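3.2 Sleep, daylight and morning tiredness

Participants were adults over 50 registered with the Storndale practice who had reported feeling tired on most mornings. Those working night shifts, and those already taking sleeping tablets, were not invited. Recruitment began in February and each person was followed for nine weeks.

After a first interview, participants were placed in one of two groups. The daylight group was asked to spend 30 minutes outdoors before ten in the morning, whatever the weather. The comparison group was asked to keep to its usual routine. Both groups were given the same printed advice on caffeine, alcohol and bedtimes, so that any difference between them would be less likely to come from general sleep advice alone.

Tiredness was scored by the participants themselves in a paper diary, filled in within an hour of getting up. Diaries were collected every three weeks and entered by Daranee Sriwong, who did not know which group a diary came from. Missing days were left blank and were not estimated from the days on either side.

The daylight group reported less morning tiredness by the end of the study, with most of the change coming early on. Bedtimes moved slightly earlier in the same group, but total hours of sleep hardly changed - a pattern also seen in our earlier work at Vosora. Reported mood followed tiredness closely in both groups, and we did not try to separate the two.
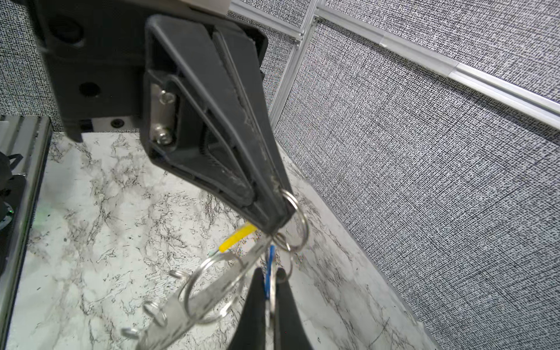

Figure 3. Gripper with serrated inner strip and bracket plate.

Several limits should be kept in mind. Diaries depend on memory and goodwill, and a person who has made the effort to go out each morning may expect to feel better for it. We had no direct measure of light exposure, and some of the effect may come from walking, as many participants chose to walk during their time outdoors. Diet was not recorded.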